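Slide 4. Mending (2 min, do not run over like in Dunomstead)

Ask who has a sewing basket at home. Then ask who has opened it since last May. Wait for the laugh. If there's no laugh, move on quickly.

Main point: we used to fix holes. A sock got darned, a coat got turned, and the Hollis mill sold thread by the pound to people who knew what to do with it. Its 1950s price list ran to 779 items. I own 12 of them and can identify the scissors.

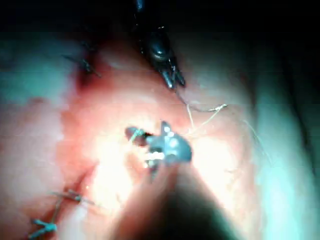
A stitch is still the cheapest way anyone has found to hold two edges together. Glue has had a long time to catch up. Mention the Jolon quilt, which has outlasted the bed, the house and most of the marriage.

Skip the Goltov button story unless they look awake.

Slide 5. Why my hems fall down

Hold up the trousers. Let them pass the trousers along the front row. Get the trousers back before questions, I have to wear them home.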